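Trirano 桌面机械臂线束整理与维护套件:装机及使用评测

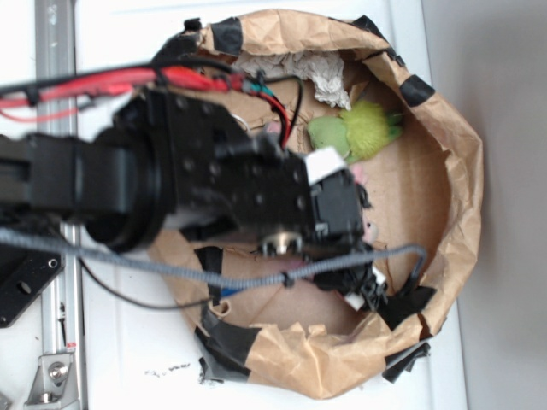
图1 纸袋取物工位,黑色机械臂与夹爪位于袋口上方,红黑线束沿臂体上缘走线。

评测对象为 Trirano 的线束整理与维护套件,适用于小型桌面机械臂。套件内含绑带、螺旋护套、编织网管、应力释放夹、一把扭力螺丝刀、一张走线模板和一册维护记录表。本文只讨论安装、走线、点检和维修四个环节,抓取算法不在范围之内。

测试工位

工位做的是袋内取物:机械臂从侧面伸入敞口的牛皮纸袋,夹取袋底的小件。纸袋袋口外翻卷边,用黑色胶带分段固定,袋内放有揉皱的白纸团和一只黄绿色毛绒玩具。台面为白色,左侧立一根铝型材立柱,柱上装有带圆孔的黑色安装板,下方另有一个用螺栓固定的金属支架。

选这个工位作为测试条件,原因在于它对线缆不友好。手腕要下探到袋口以下,线缆随之反复弯折,袋沿又是一个天然的挂点。开阔台面上能用的走线方式,搬到这里往往撑不过一周。

装机

套件说明书把装机分为断电、拆旧线、清洁、定位、固定、复核六步,顺序合理。有两处需要补充。

第一,说明书要求在机械臂完全伸展的姿态下量取线长,这只考虑了最大距离。袋内作业时,最不利的姿态是手腕下压并带旋转,线缆在腕部的弯曲半径最小。正确做法是分别在伸展、折叠、下探三个姿态下量取,按最长值下料,再检查多余长度在折叠姿态下会落到什么位置。

第二,走线模板的固定点间距是按圆形截面臂体设计的。测试用臂的分段为方形与圆柱形混合,中部大关节处模板无法贴合,只能目测定位。建议 Trirano 在后续版本中给出跨关节处的单独模板。

扭力螺丝刀刻度清晰,换挡手感偏硬。腕部壳体上螺丝孔多且小,批头杆长度够用,刀柄直径偏大,在安装板附近操作时会碰到立柱。我最后在两颗螺丝上换用了 Buschmann 的短柄扳手。

走线

主线束沿臂体上方走,到腕部附近分出细线,再弯向夹爪。这是套件推荐的路径,总体可取:上方走线避开了袋沿,也便于目视检查。缺点是分线段没有护套。套件附带的螺旋护套最小一档仍然过粗,套在细线上会滑动,反而在末端形成应力集中。处理方法是在分线处加一个应力释放夹,细线保持裸露,留出余量弧,弧高以手腕转到极限时不绷直为准。

编织网管的耐磨性高于预期。与纸袋边缘反复摩擦后,网管表面起毛,内部导线外皮未见损伤。不过网管会增加线缆刚度,跨越袋口的线段应当单独固定。线缆搭在袋沿上时,机械臂每次抬起都可能带动纸袋,卷边处的胶带受力后会逐渐翘起。图1中灰色编织线从臂下经过袋子前侧,在右侧搭过袋口内沿,这一段就是点检时要重点看的位置。臂下垂出的黑色细线也应列入检查项,垂弧过低时容易被袋沿挂住。

绑带为可重复开合式。连续开合200次后锁舌无断裂,锁紧力有所下降,用在固定线段上没有问题,用在跨关节处则应当按耗材更换。

日常点检

维护记录表共16项,按“外观、紧固、线缆、末端、环境”分组。实际使用后,我对其中几项做了调整:

夹爪指尖:原表为每周一次,改为每班一次。指尖在袋底会接触纸面和绒毛,纤维容易卷进转动缝隙。清理用镊子和干刷,不用压缩空气,以免把纤维吹进更深处。

腕部螺丝:原表只要求目视。改为用划线漆做防松标记,错位即复紧。

立柱与支架:原表没有此项,自行增加。机械臂侧装时,立柱承受的是偏载,安装板与型材之间一旦松动,在末端表现为重复定位误差,很容易被误判为标定漂移。

台面清洁:原表为每月一次,改为随纸袋更换进行。纸屑和深色碎渣会积在袋子下方,垫高袋底一角,夹爪下探深度随之产生偏差。

纸袋状态:原表没有此项,自行增加。检查卷边是否回弹、胶带是否脱开、袋底折痕是否隆起。

记录表的纸张可直接用油性笔书写,表格行高太小,备注栏基本写不下。Neledum 的同类产品提供可编辑的电子表,在这一点上更实用。

一次维修过程

测试期间出现过一次夹爪间歇性掉线,发生在下探动作的末段,抬起后恢复。排查顺序如下。

先看供电。静态电压正常,下探时无明显跌落,排除电源。

再看接插件。腕部接头重新插拔后故障仍在,外壳无松动。

然后看线缆。断电后手动把臂摆到下探姿态,用万用表测通断,同时轻弯分线段。弯到某一角度时断开,松手后导通,可判定为导线内部断股。断点在应力释放夹后方不远处,夹子装得离腕部转轴太近,弯折集中在了一小段上。

处理方法是更换该根细线,把应力释放夹向臂体方向后移,余量弧相应加大。复测时让机械臂在不带工件的状态下循环下探500次,未再掉线。换线本身耗时不长,主要时间花在拆开绑带和重新理线上。可重复开合的绑带在这里体现出价值,若用一次性扎带,剪切时还要防备伤及相邻导线。

需要指出,套件说明书对应力释放夹的安装位置只有一句“靠近运动关节”,没有给出与转轴的最小距离。这次故障有安装者的责任,文档也应当补全。

耐久情况

整个测试共完成1,000次袋内下探。结束时线束整体位置无明显窜动,编织网管有一处起毛,螺旋护套一端松脱,原因是未按要求收口。应力释放夹的橡胶衬垫压痕明显,回弹尚可。扭力螺丝刀没有做测试前后的校准对比,此处不作评价。

与同类产品的比较

Neledum 的套件护套规格更全,细线档可以直接用于夹爪分线,但绑带为一次性,维修时不方便。Pradley 的套件带一组型材专用线卡,适合有铝型材立柱的工位,装上后线束从立柱到臂根部的过渡很干净,缺点是没有扭力工具,需要另购。Trirano 的优势在于绑带、网管和工具一次配齐,短板是细线护套和文档。

适用性

臂体线束以中等线径为主、工位需要频繁拆装的用户,可以选用本套件。末端带有多根细信号线的,应当另配小规格护套。作业涉及袋、箱等有沿容器的,装机时务必在下探姿态下做一次完整的慢速走线检查,并把跨越容器边缘的线段逐一固定。

优点:绑带可重复开合;编织网管耐磨;工具配套齐全。
缺点:最小护套偏粗;走线模板不适配混合截面臂体;应力释放夹安装说明不足;记录表备注栏过窄。

补充:11月后出货的批次据 Trirano 客服答复已更换螺旋护套供应商,规格表未变,本文测试的是更换前的批次。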